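Chapter 3
The Dark Knit on the Bed: Handling and Folding Soft Clothes

From Household Textiles: A First Course, by Asabe Danladi and Zulkifli Wibisono

In this chapter you will read about
why knits behave the way they do when they are picked up
how to find the natural hang of a crumpled garment
seams as guides for folding
choosing a surface to fold on

When I was a girl my grandmother folded everything on her bed. We had a perfectly good table, and my mother used to point it out to her, but the bed was where the light was, and the bed was where she could sit down when her knees had had enough of standing. She would turn out the whole basket in one go and then, humming, reach into the heap for whatever was nearest the top. I thought for years that she was simply fast. It was only when I began teaching this course that I understood what she had been doing with her hands, and how much of it came down to where she took hold of the cloth in the first place.

So that is where we are going to begin, with taking hold. In Chapter 2 we looked at fibers and at the difference between a woven fabric and a knitted one, and you may remember the little samples you pulled this way and that, and how the knitted square grew longer in your fingers while the woven one hardly budged. Please keep that knitted square in mind (and keep it on your desk, if you still have it!), for nearly everything in the next few pages follows from it.

A knit is made of loops. Each loop leans on its neighbors, and when you lift the fabric at one point the loops near your fingers open up and let the rest sag. A woven shirt picked up by the shoulder will come up more or less as a shirt. A soft knit picked up anywhere at all tends to come up as a lump with a tail, and a beginner looking at that lump may have no idea whether she is holding a sleeve or a hem or the middle of the back. Please don't be discouraged by this. I have been folding for a living, on and off, for longer than I care to print in a textbook, and I still sometimes find myself holding a neckline upside down.

Dark knits are harder again. On a pale shirt the shadows do a good deal of work for you, and you can see every crease and every turn of the fabric from across the room. On charcoal or navy or black the shadows sink in and vanish, and the garment looks like one solid shape until you touch it. My colleague Temitope Iyamu, who taught the evening section of this course when it was still being given out as photocopied sheets, liked to have her students start on the darkest thing in the basket while their eyes were fresh. I have come around to her way of thinking, and a light-colored sheet underneath makes it a good deal easier still, as the edge of the garment then stands out wherever it happens to lie. 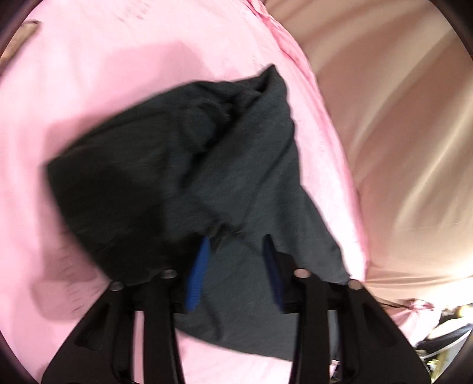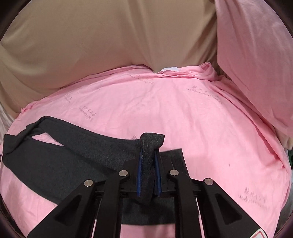

Figure 3.2. A crumpled dark gray garment on pink bedding, with the cloth held in a pinch in both views.

Look first at what a pinch does to the cloth. A pinch gathers. The fabric between the two gripping surfaces is pressed into a narrow fold, and whatever lies around it bunches or stands up or flops over, depending on its weight. In the second view the fold rises above the pinch and turns over on itself, and there is a line of stitching running up through it. I would like you to get into the habit of looking for that line. A row of stitching is the nearest thing a crumpled garment has to a street sign. It may be a side seam or a hem or the edge of a pocket, and you won't always know which right away, but if you follow it with your fingers for a few inches in either direction it will generally lead you to a corner, and a corner is something you can fold from.

The method we will practice goes like this. Take a small pinch of the garment, lift it a hand's width clear of the bed, and wait. Let it hang. With your other hand feel down the cloth until you come to a seam, then let go of the first pinch and take hold of the seam in its place. Lift again. You should find that the garment opens a little each time, and most ordinary knits can be sorted out in 2 or 3 lifts.

A heavy sweater wants a different approach, as a wet or weighty knit will stretch if it is left hanging from a single point. We come to those in the second half of the chapter, along with Chibuzor Yusuf's notes on drying flat.

Before you read on

Choose one knitted garment of your own, preferably a dark one. Drop it on a made bed from shoulder height and leave it exactly as it falls. Sketch the outline, with a mark wherever you think a seam may be. Then pick it up, find the seams by touch, and compare. Keep the sketch in your notebook; we will return to it in Section 3.4.

3.1 Weight, Stretch, and Hang

Every fabric has an opinion about gravity.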